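Print | E-mail

February, 9 p.m.

I got into Holtcombe! The letter was in the box when I came home, and I read it three times standing in the hall (coat still on). They had 893 applications for nursing and I'm one of the people they picked!

Gallport still hasn't answered, and I don't even mind now.

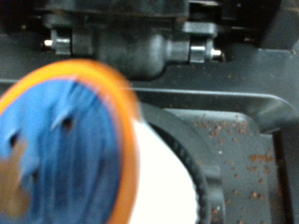 College Plans

The deposit is $700, due before spring break. I have most of it saved from summer. Tomorrow I'll call about the dorm form and ask if my chemistry credit counts.

Print | E-mail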